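The Clear Vase

When Mirta Montecinos came to the country, she brought with her one suitcase and the opinion that a flower which does not die is not a flower. She kept this opinion for many years. She kept it even after she began to work at Zúñiga, where all the flowers were made of cloth and wire and came in long boxes that smelled of glue.

The shop was narrow. In the front there were ribbons and cards, and in the back there was a corner with pale pink boards and a marble pattern table, where the arrangements were made. Leonor Henriques, who owned the shop, called this corner "the garden." Mirta called it "the back."

It was the end of August when Aldana Palma came in with a box in her arms. She put it on the counter and did not take her hands away from it.

"It is for my mother's room," she said. "She is at Idach now, on the second floor. They don't allow water in the rooms. She knocks it over."

"How many flowers do you want?" asked Mirta.

"I don't want flowers. I have flowers. She had them in the house, in every room, and I always thought they were ugly. I want that somebody puts them in order."

Leonor wrote the order in the book. It was number 349. Then she gave the box to Mirta and went to look for the key of the storage room, a thing she did often when she wished to be somewhere else. 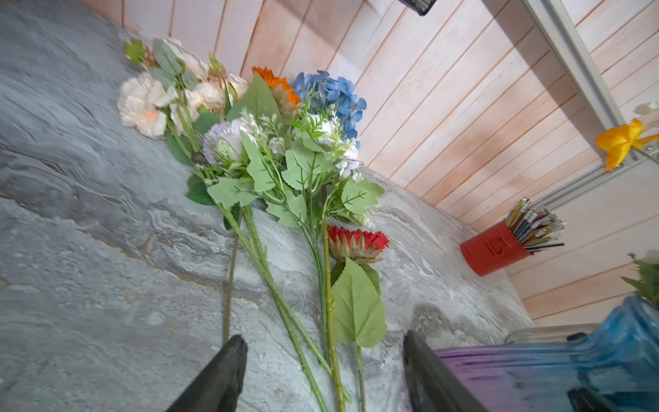 Mirta had a rule for new work, and the rule was to do nothing for a while. She took everything out of the box and let it lie on the marble as it wanted to lie, and she made herself a tea. An arrangement is like a family at a table, her aunt used to say, you must first see who sits down next to whom. So she drank and looked. The red gerbera had gone down away from the others, below the bouquet, and the peach roses were keeping to their own side as if they had heard something about the rest. Mirta laughed a little. She thought she could already know what kind of woman had bought these, one at a time, probably without asking the price.

Under the last layer of paper she found a note. It was written with a pencil in large letters, the kind of letters that are made when the eyes are tired. It said: "The blue one was from Ese. Do not put it behind."

She read it to Leonor.

"Which blue one?" said Leonor. "A blue flower or a blue vase?"

It was a good question. The vases had come in the same box, wrapped in towels, and one of them was blue.
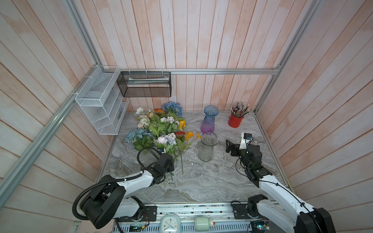 The two vases with the flowers, still in no order.

They telephoned to Aldana, but she did not know. She knew only that Ese was Ese Ajayi, that he had lived across the street, and that he had repaired her mother's radio so many times that a person could wonder what her mother did to it.

"Was he a friend?" asked Leonor, who liked to know.

The telephone was quiet for a moment. "He came to dinner," said Aldana. "I was a child. He came to dinner and he brought something, always. My mother said thank you and put it on the shelf, and then she burned the rice."

After this conversation Mirta could not work. She had the two vases before her and she moved them. First the blue one in front, then the clear one in front. The blue vase was beautiful, there was no doubt of it, tall, with an edge like the edge of a skirt, and the color went slowly to violet when the eye went down. But it was also a proud vase. Everything she imagined in it looked like a guest who is waiting for the taxi. The clear one was plain and it let the table be seen through it. It accepted everybody.

"You make it too difficult," said Leonor. "Use the blue. It is the more expensive, the daughter will be happy."

"The daughter is not the one who wrote the note."
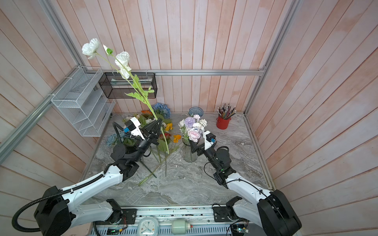
She began with the clear one, only to see. She told herself it was a test and that tests do not mean anything. Her hands were slower than 20 years ago, but they still knew where a stem wanted to go, and while they worked she thought about her own husband, who never in his life brought her a flower, living or the other kind. He brought her bread. He brought bread on the day they were married and on the day he left, and in between he brought it also, and she had never kept any of it, because how can one keep bread?

She understood then why a woman would buy roses that do not fall. It was not a large thought, but she had to sit down for it.

Leonor came back from the storage room with the key, which had been in her pocket.

"You are crying on the merchandise," she said.

"It is cloth. It dries."

In the evening Mirta took her coat and did not go home. She rode the bus to Idach with the note in her glove. The nurse at the entrance, Zulema Núñez, told her that visits were finished, and then looked at her shoes, which were the shoes of a person who has stood up since morning, and gave her ten minutes.

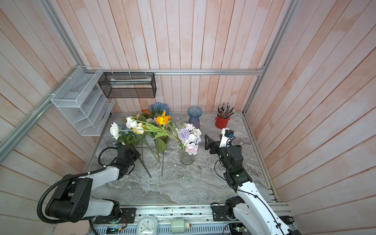

Page last changed: 9 September 2025

The old woman was awake. She had a blanket on her knees, and the radio on the window was playing something with violins, not very loud.

"I am from the shop," said Mirta. "I have your flowers. I wanted to ask which is the blue one."

"Which blue one?"

"From Ese."

The old woman looked at the radio. She looked at it so long that Mirta thought the ten minutes would finish this way.

"The vase," she said. "He carried it over the street in his jacket. I never put a flower inside. What would I put? It was already full."

Mirta did not say anything, she only nodded, and then she asked if the lady would like the window a little open. The lady would.

The next day she did not change the bouquet. She finished it in the clear vase, with the pink rose low where a person in bed can see it, and she wrapped the blue one separately, in its own towel. On the form, in the space for instructions, she wrote that both must stand on the shelf, the blue one in front, and that nothing should be put in it.

Leonor read the form twice.

"And if they ask why we deliver an empty vase?"

"Tell them to ask on the second floor," said Mirta, and she went to get the tape.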